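Robotics club, week 10

December 2, 2024

We are past the halfway point of the club year now, so I wanted to write down where things stand before I forget. I also promised the two new members I would put our setup notes somewhere they could find them.

For anyone who doesn't know, I help run the after-school robotics club at Brakthorpe. We started in September with a wheeled kit and a line-following course taped to the floor of the art room. That went fine, but the older students were bored with it by the third meeting. Hok-lam Leung, who teaches the computing classes, suggested we enter the household tasks division of the Surnham Challenge. It is run entirely in simulation, so the school didn't have to buy any arms. We needed two decent computers and a lot of patience with installers.

The division gives every team the same kitchen and the same pair of arms. You get a list of tasks, and for each one your program has to start from a random layout and finish before the clock runs out. Each task is run 50 times and the score is how many of those runs succeed. There is no partial credit, which the students think is unfair and I think is fine.

We have four students working on it. They split themselves into pairs without much input from me. One pair does the grasping and the other does the moving around, meaning how the arms get from one place to another without hitting each other or anything on the counter. I was worried the second job would seem dull next to the first, but they have had the more interesting problems so far.

The biggest one was the reach limits. The arms can only bend so far, and our first planner would happily choose a path that ended with a wrist jammed at its limit and nowhere to go. It would then sit there until time ran out. Tin-yau Lui spent most of two meetings printing joint angles to the screen and reading through them line by line. The fix was small. We now throw out any path that passes too close to a limit, even if it is the shortest one. The arms move a little slower as a result and get stuck a lot less.

The grasping pair has had trouble with round things. Boxes were working in October. Anything curved tends to squirt out of the fingers if you grab it off center, and closing harder makes it worse. They tried lowering the closing speed, and that helped some. What helped more was aiming for the middle of the object and lining the fingers up across the narrow side. It sounds obvious written down, but it took us a while to get the angle out of the object data in a form we could use.

The task we are on at the moment involves the sink, with vegetables and other kitchen things in the mix. I like it as a teaching problem. The target is bigger than the ones we had before, but it has a rim, so the arm has to come in from above and not from the side. There is also the matter of what else is lying around.
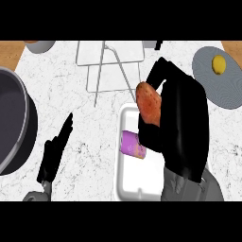 The sweet potato has become the club's favorite object. It is lumpy enough that our rule about the narrow side doesn't always pick the same side twice, so it makes a good test. If a change to the grasping code works on the sweet potato, we usually keep it.

The next job is using both arms properly. Right now the code picks one arm for each object and parks the other, and I suspect that will cost us on the harder tasks. The students want to try handing things from one gripper to the other. I have asked them to get the single-arm version steady first - we can always branch off a copy if they can't wait.

A few notes for the new members. The login for the big computer is taped inside the supply cabinet. Save your work to the shared folder, in your own subfolder, and put the task name in the file name. Run a short batch before you start a full one, as a full one ties up the machine for most of a meeting. If the viewer opens to a blank window, close it and start it again.

We need to send in our first set of results before winter break. I'll post the scores when we have them, whatever they are.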